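I got to the café before Catriona Innes did, which gave me time to reread my notes and panic a little. She has spent most of her working life visiting people in detention, writing down what they tell her, and then sending it to officials who would much prefer she hadn't. I figured she'd be stern. She came in laughing at something on the bus, ordered soup, and asked me whether I'd ever been locked in anywhere.

An elevator, I told her. Forty minutes.

"Okay, so you know a tiny bit," she said. "You know how fast you start listening for footsteps."

Her group, Batholm, looks at what happens to people held while their asylum claims are being decided. They aren't charged with anything, and most of them don't know how long they'll be in. Catriona started out as an interpreter there (she'll tell you she was a pretty bad one) and moved over to taking statements when the person doing it left in January and the chair was still warm.
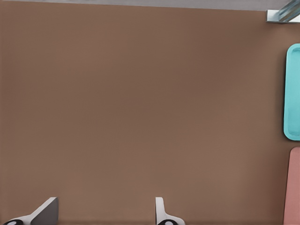

I asked what she asks people first, because I'd assumed it would be something big. Nope!

"I ask about the phone," she said. "Can you make a call, who pays for it, is there somebody standing behind you when you do? You can learn almost everything about a place from the phone. If a man hasn't spoken to a lawyer in 80 days, it usually comes down to a phone card he couldn't buy."

The group's last round of work covered a center called Skjelbred, and it took 200 interviews. I said that sounded like a lot, and she made a face.

"It's a lot of mornings. But then some deputy minister says these are isolated complaints, and I get to slide the stack across to him. I do enjoy that part, I'm not going to lie."

Rory Baird joined us halfway through the soup. He handles the legal side, so he's the one who reads a statement and works out whether there's a case in it. He's quieter than she is, and he corrected her dates twice, very politely.
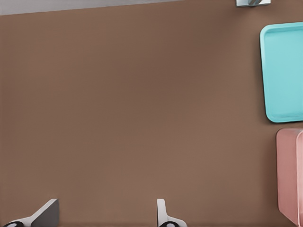 Computer rendering of a brown tabletop, with part of a small silver object near the top.

Rory wanted to talk about medical records. People get moved between centers at short notice, he told me, and their files don't always go with them.

"We had a woman on heart medication who arrived with nothing on paper," he said. "She had to persuade a new nurse, in her third language, that she was sick. It took nine days. I can cite you the article that covers it, but she needed the pills."

Do they ever win? I had to ask. They looked at each other for a second.

"We got the night transfers stopped," Catriona said. "That was five years of letters. And there's a proper visiting room now, with a door that shuts."

"The door sticks," said Rory.

She's heading back to Skjelbred next month to see whether the new rules on solitary confinement are being followed. I asked if she was hopeful, and she pulled on her coat and said she'd let me know once she'd tried the phone.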